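Zimis 2 review: a motion planner that wants to be liked

I have been using Zimis as my planning and control package since version 1, which is to say I have been complaining about it for a good while. Version 2 came out in December. The license is $1,980 a year per arm, up from a number I had only just stopped resenting, and for that you get a new planner, a new grasp module and a font.

Installation took 21 minutes on a clean machine. Installation on my real machine, the one with Stetent drivers on it and a Python environment nobody should look at directly, took until Friday. Zimis wants its own copy of everything. If it finds yours, it leaves a polite note in the log and carries on with its own, and the note is on line 400 or so of a startup log that nobody has ever scrolled.

Once it runs, it runs well. The planner is the reason to upgrade. Version 1 would think for a moment, swing the elbow out like a man putting on a coat in a phone booth, and arrive. Version 2 takes the short way. Joint limits are respected without my having to pad them, and when a path doesn't exist it says so and tells you which link is in the way. I had a plugin from Poon doing that job before, and I've uninstalled it without any sort of ceremony.
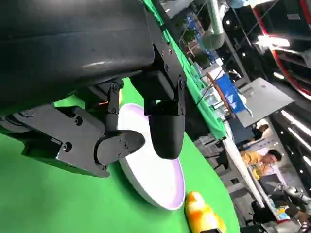
Approach planning is where I spent most of my evaluation time, on the theory that everything else in a pick is either before it or its fault. You set a standoff height, an approach direction and a speed scale, and Zimis blends the last stretch into the main move so there's no stop at the top. Low, flat targets are where this gets interesting. With a finger pad nearly touching a white plate on a green cloth, the collision margin stops being a slider you drag around for fun. The default margin is generous enough to rule out half the useful poses near a table. I cut mine down to 6 millimeters and stopped getting refusals. The manual says to leave it alone, in bold, and then uses a smaller value in its own tutorial.

The margin can be set per object, which I like, and it forgets the setting when you rename the object, which I found out by renaming an object.

Perception is the weaker half. The segmentation model that ships with it is happy with boxes and cans and gets moody about anything lumpy or shiny. Glossy surfaces get holes in the depth map, and Zimis fills them with what I can only call optimism. You can swap in your own model through the Vetport bridge. Do that. The bridge is an afternoon's work, most of it spent learning that the config file cares about tabs.

The grasp module scores candidates on width, approach angle and something called "confidence," a number between zero and one that seems to have had a nice upbringing. It rates nearly everything above 0.9. I sort by approach angle and ignore it.

Force limits are better. There's now a proper closing profile: fast, slow, stop on contact, then hold at whatever effort you picked.
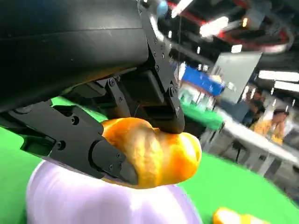
The profile is saved with the object class, so your soft things and your hard things can finally live in the same program without an if statement between them. Tuning it means typing a value, running, frowning and typing another value. A live slider exists in the interface. It's grayed out, with a tooltip that says "coming soon," and it was grayed out in version 1 as well.

Logging has improved to the point of being useful. Every run gets a timeline with the planner, the camera and the gripper on separate tracks, and you can click on a moment and see what the software believed at the time. What the software believed at the time is often very funny.

Support answers in a day. The answers are correct and slightly hurt.

Good: the planner, the timeline, the closing profile, error messages written by a person.
Bad: the bundled segmentation, the confidence score, the price, the install if you own a computer already.

Anyone on version 1 should upgrade for the planner alone. If you're starting fresh and most of your work is perception, try the trial first and plug in your own model on day one. I've renewed for another year. The font is fine.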